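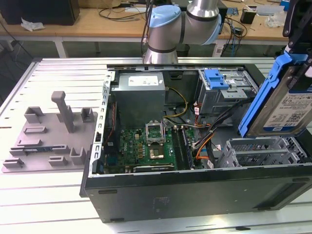 A desktop tower with its side panel off and a drive in its blue caddy.

So I finally did the thing I've been putting off since January and went through all my old photos! 597 of them from the Bredgate trip alone, and I swear 480 are of the same harbor wall (it was a very nice wall, but still). I kept 30. My rule was simple: if I couldn't remember why I took it, out it went.

The recipes folder was worse. I found three versions of the bean soup from Guzmán, that little lunch place by the ferry, and not one of them mentions how much cumin. I've been guessing for years and I guess I'll keep guessing!

Now everything lives in two places, one copy at home and one on a drive in my desk drawer. Next up is the music, which I'm dreading a bit. If you have a good way of sorting out duplicate albums, please leave me a comment.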